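Robots moved in upstairs, and the desk crew is learning to share

I spent a morning at the Drakance office on the second floor at Miltis, and the first thing I learned is that office robots need somebody to show them how to tidy a desk. That somebody used to do invoices.

Shiuli Ranasinghe worked in billing for years before the firm put in software from Ullow that now matches 650 invoices a day with hardly a person touching them. She was offered a spot on the new demonstration team instead, and she took it (after a long weekend of thinking, she told me). She and her coworkers do small everyday jobs with hand-held grippers - moving a plant, straightening a book, clearing a tray - and the recordings are used to train the arms that will one day handle the evening reset of the office.

"My wrists hurt the first week and I was bored by the second," she said. "Then I started noticing how I pick things up, and now I can't stop. My kids are sick of it!" 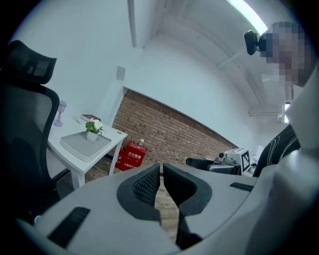

Will the robots take over the evening shift?

Drakance says the arms will start with two rooms in July, and the 22 people who work evenings keep their hours through the end of the year while the company sees how it goes.

That promise is in writing, which helped, but I heard plenty of worry over coffee. The evening folks want to know what comes after the year is up. A manager named Negash, who looks after the schedule, told me he doesn't have that answer yet and won't make one up. I liked him for that, even if it didn't calm anyone down.

What has changed already is the pace of the day. Demonstrators work in short blocks with a break after each one, and the team aims for around 265 good recordings a shift. Shiuli says the old billing deadlines were harder on her nerves, but she misses the phone calls, and she misses knowing at five o'clock that a thing was finished. Pay stayed the same for her. Newer hires start a little lower - a sore point, and one that's coming up again when the team meets with management later this month.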